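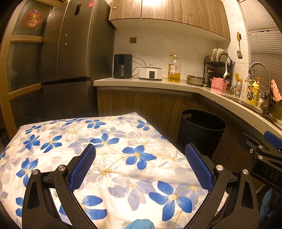 Two of the hand-held grippers in the kitchen, with the blue pads that started the trouble.

I'd been trying to get Peiyu Ding on the phone for weeks, and when she finally called back she was eating lunch and in a great mood, which I didn't expect from someone who had just thrown out most of a month's work.

Peiyu runs collection on Zato, the household project at Furilora. People carry grippers through regular kitchens and do regular chores, and the recordings go toward teaching a robot arm to do the same. In September the arm started crushing things. "It would go up to a paper cup very nicely, very polite, and then just keep closing," she told me. "We lost a lot of cups. Then it got hold of a full carton of milk and I said okay, everybody stop."

My first guess was the arm itself (I always blame the arm). So did Tanner Gosselin, the hardware guy, who spent two days with the motor out on his bench. "I took that thing apart twice," he said when Peiyu passed him the phone. "Nothing wrong with it. I was kind of mad about it."

The problem was in the hand-held tools. A new batch of blue rubber pads had gone on over the summer, a little thicker than the old ones, and the software still had the old thickness in it. Every time a person closed the jaws on something, the recording said there was more gap than there really was. The arm learned to close until its own number matched, and by then the cup was flat.

"It's such a dumb fault," Peiyu said, laughing. "I like a dumb fault! You can fix it with a ruler."

I asked how it got past everyone. She said the check at the start of each session was done with the jaws wide open, and wide open the readings looked fine. Only a full close would have shown it, and they'd dropped that step to save time.

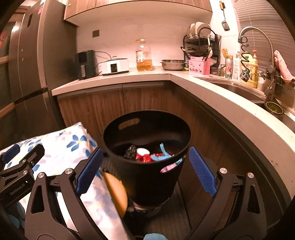

Kitchens were where it hurt the most, she went on, with so many soft things to pick up – bags, wrappers, anything that gives when you squeeze it. With a hard object the jaws stop where they stop and you might spot a strange number. With a plastic bag the reading could be almost anything and a reviewer would let it go by. Out of 400 recordings from the new pads, 278 had enough closing and squeezing in them that she didn't trust them, and she pulled every one.

Couldn't you just correct the numbers afterward? I thought that was a pretty smart question. Tanner didn't. "The rubber squishes," he said. "A light grip is off by one amount and a hard grip is off by another. You'd be making stuff up."

There was a safety side too, and Peiyu got more serious here. Before the milk, Amirul Latuheru had been handing objects to the arm during a test and it closed on the side of his thumb. He had a bruise and nothing worse, but he didn't write it up for three days, figuring he'd been careless. "If he'd told us right then, we would have looked at closing force that same afternoon," she said. "I'm not blaming him. We had a form with 11 boxes on it. Who fills that out for a bruise?"

The form is now one box. Handing things to the arm is off the list altogether until the retraining is done, and there's a hard limit on grip force that doesn't care what the model wants. The full-close check is back as well, done with a metal block between the pads, and the tool won't start recording without it.

I asked when the lost recordings would be made up. She said she had 200 to redo before she'd let the arm near a cup again, and that she was buying the cheap cups this time. Then Tanner needed the phone back.

Posted October 13, 2021 | Contact us | Copyright 2021, all rights reserved | Back to top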